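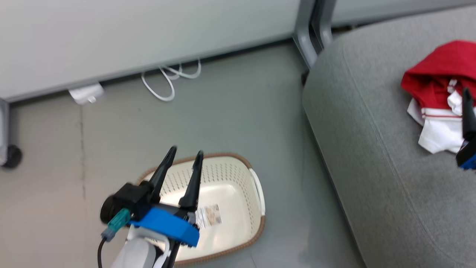
A shallow oval laundry basket with a perforated body, a woven-look brown rim and a moulded handle at the end. A small product label lies on the inner floor.

Laundry basket

A laundry basket is an open container used to hold and carry clothes, towels and bed linen on their way to and from the wash. It is one of the most widely owned household objects and one of the most varied, made over the years in willow, cane, wire, canvas, sheet metal and, most often today, moulded plastic. The word is used loosely in British homes. Some people mean the tall lidded bin in the bathroom, which is properly a linen basket or hamper, and others mean the low, wide tub that goes out to the washing line. This article deals mainly with the second kind.

Shape and size

The classic carrying basket is oval or a rounded oblong, and it is a wonderfully sensible shape. It has no sharp corners to catch on door frames, it sits against the hip, and the long axis lets trousers and sheets lie folded once instead of being stuffed in. Shallow tubs are favoured for ironing and for folded clothes, as everything can be reached without digging. Deeper ones suit heavy wet loads, although a deep basket full of wet towels is a real test of anybody's back!

A middling household basket holds up to 50 litres. Small oval tubs, sold for baby clothes or for a single person's wash, hold far less and are often pressed into service for toys, shoes or potatoes.

Body and holes

Nearly all plastic baskets have pierced walls. The holes let air reach damp cloth, save on material and make the basket lighter to carry. They may be slots, diamonds, squares or rows of small round or oval openings, and collectors (there are some, and they are delightful company) can often place a basket within a few years by its hole pattern alone. The Trolholm oval, a favourite with this crowd, has 118 openings in its standard form and comes in three depths.

The floor may be pierced or solid. A solid floor keeps drips off the carpet and stops socks poking through, but it can hold a puddle if the wash has been badly spun.

Rims and handles

The rim does most of the work. Without a thick or folded edge, a thin plastic wall would bow outwards as soon as it was lifted. Makers have had great fun with this part of the basket, and the woven-look rim, moulded to imitate the plaited border of a willow basket, is among the most charming results. It is commonly done in brown or tan against a cream or white body, a pairing that nods to wicker while remaining easy to wipe down.

Handles come in several forms:

Cut-out grips, which are simply openings below the rim.
Moulded end handles, which stick out past the rim and leave more room for the knuckles.
Hoop or swing handles, usually of wire or rope.
Hip handles, set along one curved side so that the basket can be held under one arm.

Projecting end handles are pleasant to use but take up more space on a shelf. The Skukis basket, a stacking design much liked in small flats, gets round this with handles that fold flat against the wall.

History

Willow was the usual material across much of Britain for a very long time, and professional laundries used enormous square hampers, some weighing as much as a child before a single sheet went in. Wicker is kind to cloth when smooth and dreadful to it when broken, so baskets were often lined with calico.

Plastic changed all this in the decades after the Second World War. It did not snag, did not rot in a damp scullery and could be made in cheerful colours. The basket historian Myfanwy Probert, whose own collection runs to 200 pieces, has written lovingly of the early plastic tubs and their "honest, bendy usefulness". Her favourite is a plain cream Unside oval that she still carries out to the line every February morning it isn't raining.

Labels

New baskets are frequently sold with a paper or film sticker, often placed on the inner floor where it survives stacking in the shop. Stickers with gentle glue peel away cleanly. Stubborn ones respond to warm soapy water, or to a dab of cooking oil left for ten minutes and then washed off thoroughly, as oil will mark clothes.

Care

Plastic baskets need only a rinse and a soft brush for the holes, where fluff gathers. A textured rim holds more dust than a smooth one and benefits from an old toothbrush. Long spells in strong sunshine make many plastics brittle, and cracks tend to begin at the handles. Willow should be kept out of direct heat and lightly damped now and then.

Related objects

Linen basket
Peg bag
Trug
Han folding crate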